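4 min read

2023-07-21

Friday at last, and I've got a pot of tea going and my feet on the other chair, so I'm going to write this up properly before the weekend swallows it. The last entry was all moaning about the car, so this one is about tubs. Small green tubs, mostly! I did warn you in March that this diary would get duller as I got older.

It started with the kitchen drawer. You know the one, with the batteries and the birthday candles and the little bags of screws that came with the Coltel shelves and were never needed. I'd had enough of it. I tipped the whole lot out on the floor on Tuesday night and swore that every single thing would either go in a tub or go in the bin. By bedtime I had done neither and was walking round it in my socks.

Anyway, tubs. I've become a bit of a bore on the subject. I used to buy the clear ones with clip-on lids from Disero, and they looked lovely for a month, and then the clips went one by one until I was holding them shut with elastic bands. A lid just gives me a reason to not put things away. What I want is an open tub, rounded at the corners so it wipes out easily, and a strong enough colour that I notice it when it's out of place. Green does it for me. Blue disappears in our house because half of everything is blue already.

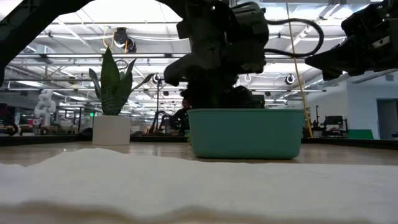
I do like a plant near a tub, too. I know that sounds daft, but if there's something growing on the table I'm far less likely to pile post up on it, and snake plants are the ones for people like me who forget to water. Mine has been sulking on the landing since the winter and I've been promising it a better spot. A plain white pot, nothing fancy, and then everything else on the table looks as if it was put there on purpose. (The pot it lives in now has a chip and a painted sheep on it. The sheep stays, I'll find it another job. Pens, perhaps.)

Back to the drawer. On Wednesday I had another go, sitting on the floor with a cushion, and it went much better because I stopped reading everything. That's always my downfall. I found the guarantee for a kettle we don't own any more, and a Coutinho catalogue I had folded at the page with the armchair, the mustard one, 125 pounds in the sale and I talked myself out of it. I still think about that armchair. It would have gone right under the window.

By the time the radio play finished I had three heaps: keep, bin and "ask about it". The third was the biggest, obviously. The keep heap I sorted by what I'd be doing when I wanted the thing, which is a trick I got from a leaflet years ago, and it really does work. So the candles went with the matches and the cake ribbon, and the screws went with the tape measure, and the string went in twice because I had nearly 3 balls of it and couldn't decide.

I'd quite like to do the same with the table itself. Ours is the old veneered one with the wobble, and every time I see a proper wooden top with knots in it I come over all envious. It doesn't need to be grand! Just something with a bit of grain to look at while you're sorting buttons, and pale enough that you can find the ones you drop.

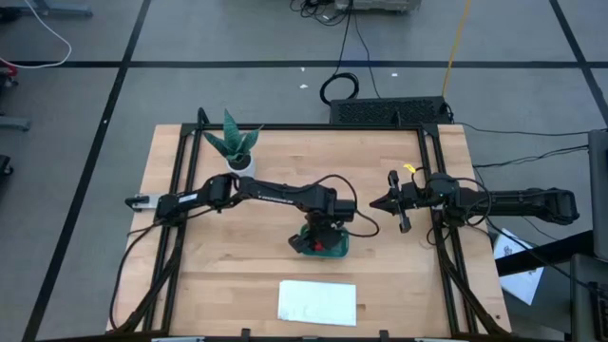 The other thing I've learned about colour is that a bright thing in a green tub is a joy to look for. Red especially. I put the red-handled scissors in with the sewing bits on Thursday and I've already found them 2 times without swearing, and that must be a record. The grey tape measure, on the other hand, vanished straight away and was under my own knee.

There's still the bottom of the wardrobe to face, and the bag of odd gloves, and whatever is in the Grinimwood box that we brought from the last flat and have never opened. It rattles. I gave it a shake this morning and put it back. If I do it at all I'll do it on a rainy afternoon with something good on the radio, and I'll need more tubs first, so that's a trip into town and probably a bun.

For now the drawer opens and shuts all the way, and I keep going over and doing it just to hear it not catch. The plant comes down from the landing tomorrow. I've already wiped the table for it.

We use cookies to remember your settings and count visits. Accept | Manage choices

Recent entries
The car again, and what the garage said
Gooseberries, too many
A day out in the drizzle
Things I have lent and would like back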